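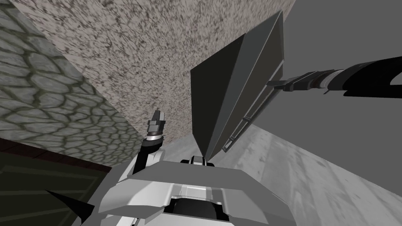 Image: Yi-chun Kong

I've been making props and bits of costume for our local musical society for years now, nearly all of it at one end of the kitchen table, and people do ask how I keep on top of it. So here are the things I'd pass on to anyone who's just been handed a script and a shopping list!

Read the whole show first, songs included. I once made a lovely lantern for Act One and then found it had to be thrown across the stage in the finale (papier mache does not bounce).

Porridge oats in PVA make very good crusty bread for a tavern number. Two coats, let it dry overnight, then brown paint dabbed on with a bit of old sponge. Keep it well away from the real food at the interval.

For shoes that squeak in the quiet songs, I shake a little talc under the insole. Tap shoes are another matter - check the screws before every run, and keep a small screwdriver on a ribbon by the wings.

Sweaty collars: cheap vodka and water in a spray bottle, half and half, misted on the inside and hung up until morning. Try a hidden seam first. I wouldn't do it on silk.

Hems that come down at 6 minutes to curtain get safety pins from the inside, never tape. I keep 5 big ones pinned to my own apron.

Label everything with the character's name and the scene, and put it back in the same tub. Ours are old ice cream tubs and they stack beautifully, though the lids have started to go a bit brittle and I'm after some more if anyone's got any.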